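Rostness two-arm bench package: a review for anyone who has to put it in a budget

Posted in June by the Vilela workshop desk
Last updated: Thu 30 September

We bought the Rostness! After a whole winter of spreadsheets, and a purchase form that went back and forth so often the print had worn off the top copy, the two-arm bench package is up and running at Vilela and I love it. I've had plenty of messages from other small workshops asking whether it's worth the money, and most of them are really asking something else: what do you have to buy that isn't on the quote? So this review leans hard that way. If you want torque curves, the data sheet has them.

First, the good stuff. The package is two arms with grippers, mounts, the controllers, the power supplies, and a wrist camera for each side. It arrives in far fewer crates than I was braced for. The mounts lined up with the holes we'd drilled from the template (I had drilled a spare piece of board first, and I'd do that again), and the software found both arms on the first afternoon. I did a little dance. The arms are quiet enough that you can hold a normal conversation over them, and the motion is lovely to watch, smooth all the way through with no little hop at the end.

We use ours for short handling jobs: small parts into trays, drawers open and shut, boxes picked up and stood somewhere else. It's everyday stuff in everyday sizes, and that had more effect on our shopping list than any of the specs did. When your work is light and varied, you can spend less on payload and more on grippers, a decent table and clutter control. We nearly went for the bigger Omard arms, and they're great machines, but they'd have been loafing all day on our jobs and we'd have had no money left for anything to put under them. 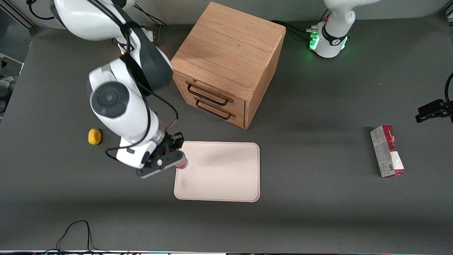

Can you buy one arm now and add the second next year?
You can, and Rostness will sell it to you that way, but ask for the two-arm mounting template and the larger controller on the first order. Swapping the controller later is the expensive part.

We talked about doing it that way ourselves. What settled it was the lead time. Ours was 13 weeks from signed order to delivery, and the thought of going through that wait twice, with a second round of approvals on top, was enough to make me fight for both arms at once. If your fiscal year ends in summer, count backward from there and then get the order in earlier than that. Okwood, the dealer we bought through, kept us posted the whole way and moved our delivery slot when our floor wasn't ready (bless them), but they can't make the factory go any faster.

Now for the table. Please don't treat the table as something you'll sort out at the end! Two arms reaching across each other will show you every bit of wobble in a cheap bench. We wanted a plain, dark, matte top, and I'm so glad we spent the time choosing one. Shiny surfaces throw highlights straight into the cameras, and we lost a good week on our old white bench to reflections before we gave in. Go and look at samples under your own lights. The one that looked perfect in the showroom was like a mirror under ours.

Next, the line that caught us out: the pile of small things. Cables, cable ties, sleeves, trays, bins, a couple of small drawer units, spare finger pads, brackets, a power strip with enough sockets. None of it costs much. We had put it all down under "misc." with a hopeful little number next to it, and by the time we were working properly the total had reached nearly 900 dollars. I'd give it its own line on the form from day one, with a real figure, and I'd defend that line like the arms themselves. Approvers like cutting "misc." They're much gentler with "trays and cable management."

Cable management deserves its own mention, as the only part of the package I'm lukewarm about. The clips that come in the box are fine for a single arm sitting by itself. With two arms sharing a table you'll want longer sleeves and a few more anchor points, and you'll want to think about where the runs go before you bolt down the bases. We did it in the wrong order. It works, it's safe, and I still wince a bit each time I look at the back edge of the table. Rostness sells a longer cable set as an add-on and I would tick that box.

The wrist cameras are the bit I expected to shrug at and ended up raving about. They come included, which is a real saving when you compare quotes. (Watch for this! The Omard quote looked cheaper until we added cameras, brackets and the extra cables to it.) The view from the wrist takes in the fingers and whatever is between or beyond them, and for lining up on a slim item standing on end it's a joy. New people pick it up quickly too. I'd still plan for a fixed overhead camera as well, and ours came out of a different pot of money, so do remember to ask whether you already own one.
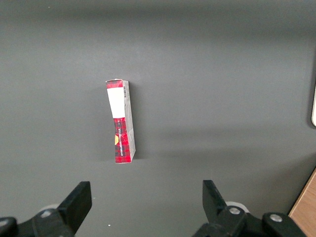 Gripper open, plaid box ahead, seen from the wrist.

A word on test objects, and I promise this is a budgeting point. Don't let anyone sell you a boxed set of practice shapes before you've raided your own cupboards. Packaging is wonderful for this. You get flat faces, printed faces, odd colors, barcodes, corners that have gone a bit soft, and it's free. Add something squashy and something tiny, and you've got a better tryout than the set we'd priced. We put the savings into spare finger pads, and those have been worth having, as pads are the part we replace most.

Space next. The footprint on the data sheet is the footprint of the bases. You need the reach as well, and a place for a person to stand, and somewhere to put the trays that aren't in use. Tape it out on the floor. We did this with painter's tape and a folding chair standing in for the controller cart, and we found out that a door wouldn't open all the way. Much nicer to learn that from tape!

Training: Okwood included 20 hours with our purchase, split up however we liked, and we saved the last few for autumn once we knew enough to ask good questions. If your dealer offers training in one solid block, see if they'll break it up. The first session is all "which button," and the later ones are where you get your money's worth.

Things I'd change: longer cables in the box, as above. A printed parts list for spares with the order numbers on it, so that I don't have to log in and search each time a pad wears out. And the quote itself could be clearer. Ours had shipping on one page and crate return on another, and crate return is a real charge that we'd missed completely.

Would I buy the package again? In a heartbeat. It's well made, it's friendly, the price covers more than it seems to at first, and our whole workshop finds excuses to walk past it.

Update to the review: still running nicely after the summer, same verdict. We've added the longer cable set and a second stack of trays, and next year's budget has a line for finger pads under its own name. The crate charge was refunded once the crates went back, so ask about that, as it wasn't on our paperwork.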